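## Séance 4 – Classer, c'est déjà penser

On entre enfin dans ma partie préférée du cours : les systèmes de classement ! Reprenez vos notes sur le fonds Brendstead, on va s'en servir tout du long.

Un plan de classement répond à une question très concrète : où ira-t-on chercher ce document dans dix ans ? Le fonds compte 900 fiches réparties en 49 rubriques, et certaines n'en contiennent que deux ou trois. Est-ce trop fin ? Pas forcément, tout dépend du lecteur. 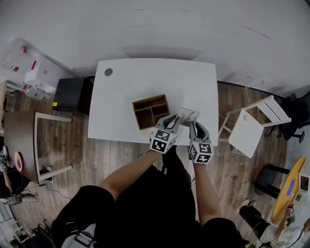

Deux grandes familles à retenir :

- **Énumérative** : toutes les classes sont prévues d'avance. Facile à apprendre, pénible à agrandir.
- **À facettes** : on combine lieu, matière, époque. Une même fiche peut alors croiser jusqu'à 13 facettes – un vrai bonheur quand on cherche de travers.

Le catalogue Timska mélange les deux, et c'est passionnant à démonter : la cote 83 y désigne à la fois une région et un type de carte (regardez les renvois, ils sont superbes).

### Pour août

Lire le dossier Trusorlow, puis proposer votre propre plan pour la collection Tsuchiya. Une page suffit, schéma compris. Osez des rubriques bizarres, on en discutera ensemble !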